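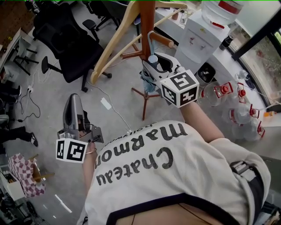

How to find out why a hand-held gripper loses tracking

Last updated: 2024-08-09

These steps are for the fault we meet most often with the Gremeck hand-held grippers: the recording looks normal while you work, but in playback one hand jumps sideways, or freezes and then appears in another place. Such a recording must not go into training. A robot arm which follows it will try to make the same jump, and at the Drasthorpe site this is how we bent a finger on the test arm in April.

Before you start

Stop recording and write down the number of the last good take. Keep both grippers switched on. If you restart them now, the error log is cleared and you will not know which side failed.

Step 1. Read the log

Open the log in Bevalent and go to the time of the jump. Look for the line "marker lost". It gives the side, left or right, and the number of missing pictures. A gap of 2 is normal and the software fills it. From 7 upward the take is bad and you have to delete it.

Step 2. Check the marker cube

Wipe every face of the cube with a dry cloth. Do not use alcohol, it makes the black print gray. Then hold the gripper still and try gently to turn the cube with two fingers. It should not move at all. If it moves, tighten the screw under it and do the calibration again – a loose cube gives wrong positions even when no marker is lost.

Step 3. Check how you hold it

Many losses come from the arm and not from the equipment. When you reach far forward, your sleeve or your wrist can cover the cube. Make the same reach slowly and watch the live view. At least one face must stay fully visible during the complete movement. If it does not, take one step closer to the object.

Step 4. Check the light

Strong sun from a window can wash out the pattern on one side. Close the blind or turn your body and repeat.

Step 5. Test take

Record 20 seconds of slow movement with both hands, then play it back. If the log has no "marker lost" line, you can continue.

If the log shows error 154, the fault is in the cable of the gripper and the steps above will not help. Put the pair aside with a label and use the spare De Haan set until the cable is changed.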